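Kayaking the Garine with a dog, where to get in?
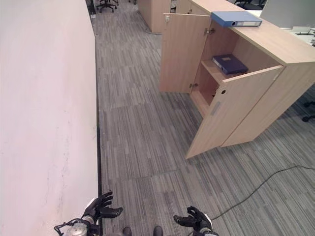 Want to do the stretch down to Veloso in July, old dog in the front. Map shows a landing by the weir but is it steep? He can't manage steps. Also is the water too low by then?

riverlorer
Not the weir - bank's all mud. Use the shingle beach 500 metres downstream, easy for a dog. Low water's fine in a kayak, you'll scrape a bit round the islands. Allow about 5 hours with stops.

Prondorus
never taken a dog but its lovely, saw herons all the way

mudlark6
Agree on the shingle. Keep left at the second island, the right side is choked with weed by July and you'll be draging the boat. Parking is tight after 10.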